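Novaso Household Automation Program
6/26/19

1/5
Can machines do kitchen chores yet? Our program office receives this question every week. The short answer is that they can do parts of some chores, under supervision. This thread sets out our current position.

2/5
Clearing and sorting small items remains the hardest group of tasks in our review. Thin objects are a particular concern. A stick that a person picks up without looking demands close alignment of both jaws, and an ordinary dining table leaves little open space to work in.

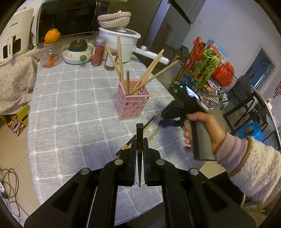 3/5
Results to date. Of 95 chores reviewed under the Kesau protocol, we rate 7 as ready for unattended use in the home. Returning utensils to a holder is not among them. It is rated "assisted only" and will be reviewed again in April.

4/5
On shop floors the outlook is better. Parts arrive in known positions and lighting is fixed. Kitchens offer neither condition, and we advise against applying factory figures to home use.

5/5
The full report, by Dorottya Bárány and Tamás Halász, runs to 25 pages and is available from the program office on request. Comments from member organizations are welcome. Please quote the chore number when writing.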